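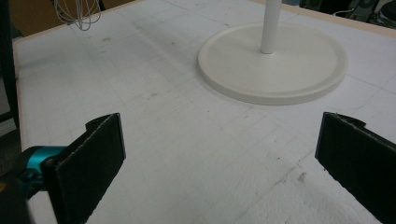

Our community sewing room in Celtstead would like guidance on the care of cutting surfaces and on a fair policy for charging members when a surface is damaged. The room is open to registered members in the evening and is used mainly for garment alterations, curtains and quilt backing. The white tabletop with the thin gray grid is typical of what we are trying to maintain: it has scattered scuffs, small smudges and marks that resemble pencil, and the grid is faint. Members rely on printed lines of this type when squaring fabric, and we have received two complaints that pieces cut at our tables did not match when they were sewn together. We are therefore seeking advice on three matters. First, which cleaning methods are suitable for a matte printed surface without removing the lines. Second, whether a printed grid may be relied upon for measurement at all. Third, whether it is reasonable to retain a deposit of $30 from a member whose marker or iron leaves a permanent stain. The present rules, adopted in February, state only that "tables must be left as found," and members have interpreted this wording in different ways.

Please note that replacement is not possible this year. The supplier's price was $195 per top before delivery, and the room has other commitments.

Posted by Celtstead Sewing Room

Ania

The following procedure has been in use at our own workroom for several years and may be adopted in full or in part.

Dry dust and lint should be removed first with a soft brush. Lint that is wetted before it is brushed away tends to form a gray film, and this film is frequently mistaken for wear. The surface may then be wiped with a well-wrung cotton cloth and a small amount of dish soap in lukewarm water, followed by a second cloth with plain water, and dried at once. Standing water should not be permitted at any seam or edge strip.

Pencil should be treated with a clean white vinyl eraser, using light pressure and working along the printed line. Colored erasers should be avoided, as they may leave a stain of their own. Tailor's chalk responds to the brush alone in most cases. Wax-based chalk is more difficult and should be banned from the tables if the members will accept this.

Scouring powder, melamine sponges and acetone should not be used. A melamine sponge is a mild abrasive. It will remove the scuff, and with repeated use it will also remove the grid and leave a shiny patch on a matte finish. Rubbing alcohol may be tried on ballpoint ink, but only after testing on a corner where the loss of a line would be of no consequence.

With regard to measurement, a printed grid should be regarded as a guide for alignment only. It is well suited to laying a selvage straight or checking that a fold is not drifting. Lengths should be taken with a ruler or tape. To test a tabletop, place a metal rule along a grid line and compare the two over a distance of 1000 mm. Repeat the test across the table, as the error may differ in the two directions. Where a difference is found, it should be written on a card and kept at the table so that all members are working from the same information.

It should be added that mismatched pieces are often the result of causes other than the table. Fabric that has not been relaxed after it comes off the bolt will shorten once it is cut. We require all woven cottons to lie flat for 30 minutes before cutting and have had fewer complaints as a result. Fabric hanging over the edge of a table will also stretch under its own weight, and long curtain panels should be supported on a second table or a chair.

Brullel Textile Guild

The guidance above on cleaning is sound. This reply is limited to the matter of the deposit.

A deposit may be retained only where the member agreed to it in writing before using the room. If your registration form makes no mention of a deposit, you should not begin to withhold one from existing members until they have signed a revised form. The rules of your building or landlord may also apply and should be checked.

The phrase "left as found" is difficult to enforce because no record exists of how the table was found. We recommend a short condition sheet for each table, initialed at the start and end of a session. Existing marks should be noted there. Ordinary scuffing from shears, pins and pattern weights should be classed as wear and should not be charged to anyone. Burns, permanent marker and knife cuts may be classed as damage. Suggested wording:

Members are responsible for burns, cuts and permanent stains caused during their session. Light scuffs and erasable marks are considered normal use. Rotary cutters may be used only on a cutting mat. Irons may be used only on the ironing boards provided.

Members should also be given a means of disputing a charge. In our guild a disputed charge is reviewed by an officer who was not present at the session, and the decision is given in writing.

Ong

We had the same trouble with the lines fading. Cover the table with clear vinyl from a fabric store and clean that instead. It does get a little slippery under satin and you will need to tape the corners. Do not put anything hot on it. We have no opinion on the deposit, as our room is free of charge.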